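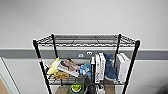

Shelf unit, top level clear, middle level as found. Tidying task, written rules v2.

April 28, 2025

Went through the new handling rules with the shelf in front of me instead of at a desk. Mawar Latuheru wrote most of them and asked for comments by May. These are mine, in the order they occurred to me.

Rule 1, "clear the target surface before starting". Fine. The top shelf is bare, so we pass. But the rule says nothing about what the surface is made of, and ours is wire. A small toy put down on a grid doesn't sit the way it does on a board. The Dumerus planner treats every shelf as a flat plane and I have yet to see anyone correct for it. There's a raised rim round the edge as well. Anything slid in from the front at shelf height will meet it. Suggest we write "lift over, never slide" and have done with it.

Rule 2, "objects must be separable". Who decides? The middle shelf has soft toys, books and a piece of denim hanging down between the books and the back post. By the letter of the rule the denim counts as one object and so does each book. Try pulling a book with cloth hard up beside it and see how separate they are. I'd want a line that says fabric gets moved first, by itself, and the attempt is stopped if anything else comes with it. At the moment a run like that is logged as a success so long as the named item ends up in the right place. I don't accept that and I've said so before.

Rule 3, force limits. The sheet gives one number for "soft" and one for "rigid". The blue plush slumped against the upright things is soft, and the upright things are not, and they are touching. Squeeze the one and you push the other. I asked where the soft number came from and was told it was carried over from the Fleltach sheet, which was for bagged goods. Somebody please find the original measurements. If there aren't any, take the number out and put "to be set" in its place. A blank is safer than a number people trust.

Rule 4, "no item to be grasped by its label or spine". Copied from a warehouse document, I'd bet money on it. The books stand with their spines facing out. If we obey this we can't touch them from the front at all. Strike it, or say what it is meant to protect.

Rule 5, keep-out distance from wall sockets. This one I like and would make stricter. There are two outlets in the grey band just behind the middle shelf, and between the rails of a wire shelf there is nothing to stop a fingertip going through. The draft says the distance is to be kept "where practicable". Those two words should go. Either the back of the shelf is closed off in the planner or the task isn't run. Also, the draft assumes sockets are at skirting height, so the check only looks low down. Ours aren't low. And they aren't level with each other in the camera view either, so no drawing one tidy box and assuming it covers both.

Rule 6, posts and frame count as "fixed structure, contact permitted at low speed". Is the unit fixed? I can't find a line anywhere that says how to check, or who signs for it. Until there is one I'm treating the frame as something that can move, and contact as a stop.

Rule 7, logging. The Ayele template has 138 fields. I filled it in by hand for one attempt and used 20 of them. The rest were "n/a" or guesses. A form that makes people guess is worse than no form. Run 2177 in the old log has a gripper temperature to two decimal places and we have never had a sensor for it.

Things the rules leave out:

- Leaning items. The two white books or boxes at the right-hand end lean. Take one away and what happens to the other? No rule asks the question.
- Small things on top of other things. There's a little yellow and orange object resting on the magazine. If the instruction is "move the magazine", does it travel along, or come off first? Pick one and write it down.
- Lower shelf. The camera gets only part of it from this angle. I'd say out of bounds unless the whole level is in view. Mawar thinks that's too strict. We'll argue it out.

On the Vavuvico checklist: people keep telling me it's good practice because other labs use it. I've read it twice. Most of it is about paperwork, and the part on stopping distance refers to an annex that isn't in our copy. Ticket 3784 is open for the annex. No reply.

Next: redraft 2, 5 and 6, send to Mawar, leave 3 until the numbers turn up. No runs near the sockets before 5 is agreed.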